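Week 6 handout: writing rules an arm can follow
Posted April 9, 2023

Before we get going, fix your printout from last week. The limits table has two rows swapped (my fault – I pasted it in late), so the approach speed limit is 200 millimeters per second and the contact speed limit is 80. If you built your checker from the old table, please change it before you hand anything in!

OK, so this week is rules. Valtau is our pretend kitchen, and you all have the same counter, the same white arm and the same blender to work with. I love this setup because a kitchen is full of rules that we follow without ever saying them out loud, and your job is to say them out loud. "Be careful near the knives" is fine for a cousin who came over to help with dinner. For an arm you need a distance, a place to measure it from, and something that happens when the distance gets too small.

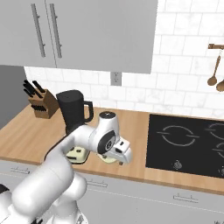
Setsuko Wada wrote back on the draft of this handout that a distance rule is only half a rule until it names the part of the arm it applies to, and that most of the bad ones she reads only ever mention the fingers. She'd like to see the elbow and the wrist in every clearance rule you write. I agree with her, so that's now worth points.

My own pet topic is the order of rules, and I'll probably go on too long about it in class. Two good rules can fight. Say one tells the arm to keep its hold until the object is stable, and another tells it to back off when the force goes over the limit. Which one wins? Take the blender with the gripper on the rim of the pitcher, near the handle, and the lid lying on the counter close to the front edge. A "let go and pull straight back" rule might be great for the pitcher and terrible for the lid if the arm sweeps low on its way out. So write down the winner, and write the path it should leave by – I want both in the same line of your rule sheet. 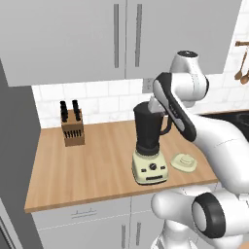 Logging is the boring part, and I grade it anyway. Every time a rule stops the arm, the log gets the rule number, the joint positions and the time. Run 213 in the shared folder does this well. Run 226 just says "stopped," so please don't copy that one.

For next week: bring your rule sheet, one page, with the clearance rules first.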